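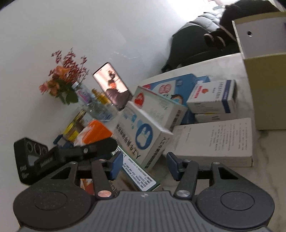
The Dining Table Pharmacy

By four in the afternoon my mother had emptied every drawer in the apartment that had ever held a pill, and the white table was no longer available for dinner.

"It's an inventory," she said.

"It's a pile," I said.

She moved a box from one side of the pile to the other, to show me there was a system. The boxes had slid into each other. The flowers had been pushed back to make room, and they had the look of guests who had arrived on the wrong night: pink-orange roses, little red berries or buds on thin stems, all dressed up for a party that was mostly antacids.

The flowers were from Nigel Staniforth. Nigel lived downstairs and had been widowed for a respectable amount of time, and in October he had started turning up at the door with things. First it was a lamp he said he had no use for. Then it was soup. The roses were an escalation, and my mother had responded by deciding that the medicine needed sorting, right away, in the same room.

"Did you thank him?" I asked.

"I told him they were very orange."

I sat down and picked up a box. My mother has never thrown out a medicine in her life. She believes a pill gets tired with age but never completely gives up, like her brother Lambert, who sold carpet in Jutley until he was 90 and then complained about being let go. So we had throat lozenges from a throat I'd had in high school. We had a cream for a dog. The dog, Karnov, had been dead for years and had never once let anyone put it on him.

"Keep," my mother said, when I held up the cream.

"For who?"

"You don't know who's going to need it."

I started a throw-away stack near my elbow. Every time I looked down to read the small print on something, the stack got shorter. I didn't catch her doing it. She has quick hands, and forty years of teaching fourth grade taught her to look out the window while she uses them.

Her phone stood on its long edge beside the flowers, lit up, with my brother on it. It wasn't a call, just a photo he'd sent, himself in his new living room in Stuvell with something pinkish around the whole thing that he must have added on purpose. She had propped it there so he could be part of the afternoon. He lives 900 miles away and I live across the parking lot, and you can guess which of us gets propped up by the roses.

"He looks thin," she said.

"He looks the same."

"That's what I mean."

A jar with a yellow lid had fallen on its side. I reached to stand it up and she put her hand over mine.

"Leave it. That means I haven't decided."

"So lying down is undecided?"

"Lying down is undecided. By the flowers is important."

I looked at what was by the flowers. There was a clear bottle with a silver cap and a purple-and-white label, and a slim one next to it with a gold cap. I leaned in. The slim one was perfume. I knew it because she had worn it to my wedding and, with more enthusiasm, to my divorce.

"Is this medicine?" I asked.

"It was in the drawer."

"Is it expired?"

"Perfume doesn't expire," said the woman who had, a minute before, refused to admit that anything did.

I let that go by and read her the back of a cough syrup box. She wrote the name in a notebook. The notebook already had three pages of names, in two colors of ink, and at the top of the first page she had written 879, which turned out to be the bus Nigel took to the garden center. I know because I asked, thinking it was a dosage.

"He goes on Saturdays," she said. "They have a café. He says the scones are dry."

"Are you going to go eat dry scones?"

"I have all this to do." She waved at the boxes. She had taken them out herself, one drawer at a time, and she waved at them as if they'd been delivered.

The buzzer went. My mother looked at the door, then at the pile, then at my brother, who was no help. She picked up the gold cap bottle, dabbed a little behind each ear, and put it back exactly where it had been.

"If that's soup," she said, "tell him there's nowhere to put it."

I went to the door. It was soup. Behind me I could hear her shoving boxes over to one end of the table.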